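Hakdale Hall Lunch Club
Minutes of the kitchen and serving meeting held in March, 2.15 pm, at the hall

Chair: Abrehet Endale
Present: seven members of the serving rota. Apologies were received from two.

1. Minutes of the last meeting
Agreed as a true record, with one correction. Item 4 should have read 'bread order', not 'broad order'.

2. Matters arising
The tap in the small kitchen has been mended. The key to the dry store has been found and a second one cut. The tea urn is still slow to heat and will be looked at again before the summer term.

The letter to Brakmont Bakery about late deliveries was sent in February. They have replied and will now deliver by 9.30 am. The chair thanked them by phone.
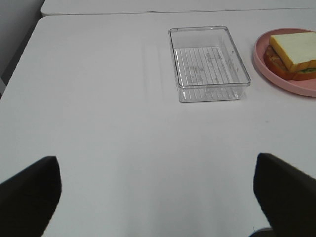

3. Tables and serving order
The queue was discussed at some length. At present people collect a drink first and then stand with it while waiting for food, and the door gets blocked. It was agreed to move drinks to the far side of the room and to keep the two white tables pushed together for food only, with the clear tray set to the left of the pink plate as it was at the trial. One member felt that a single table would do in the school holidays, when numbers drop. Left for now.

Tables to be wiped down before anything is put out, and again at the end. Tray, plates and tongs come out of the cupboard only after the first wipe.

4. Trays and plates
The clear trays have ridges along the bottom and need a brush, as a cloth does not get between them. A brush for this job only will be bought and hung by the sink. Trays to be left upside down on the rack overnight.

It was asked whether more trays should be bought. Tindesico sell them in packs of 10. Agreed to buy one pack. The plastic plates will do for another year – the china ones are to be kept for the Christmas dinner.

Action: chair to order trays and brush.

5. Bread
Last month's lunches used 130 slices, against 100 the month before. Most of the rise was on soup days. The freezer will hold what is not used, but loaves must be labelled with the month. Two unlabelled loaves had to be thrown away in February.

There was a request for brown bread as well as white. Brakmont will split the order at no extra cost. To be tried for a month.

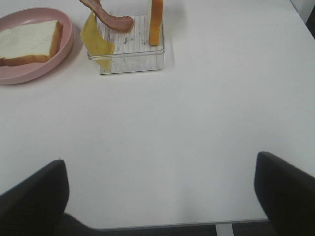
Page 2

6. Laying out
Bread is to go on a plate and not straight on to the table. For the trial one slice of white was laid flat on a pink plate, with the plastic container beside it, and members were happy with that layout. The container will hold wrapped butter portions on the day. Anything put out should be kept back from the front edge of the table – small children reach up for it.

Gluten-free bread stays in the kitchen and is brought out by hand when asked for. It must have its own plate and its own tongs.

7. Money
The balance of the kitchen fund stands at £200. The trays and brush will come out of this. The price of a lunch stays the same until September.

8. Ruangrit evening
The Ruangrit cookery group have asked to use the kitchen for one evening in May. Agreed, provided they bring their own pans and leave the worktops clear. They have offered to cook a lunch for the club in return, and this was accepted with thanks. Date to be settled by phone.

9. Any other business
Aprons: three have gone missing. Please check at home.
The list of allergies on the kitchen door is out of date. A new one will be typed up and put in a plastic sleeve.
Parking: members unloading food should use the side gate and leave the front clear.

10. Next meeting
April, same time, in the small room. The meeting closed at 3.25 pm.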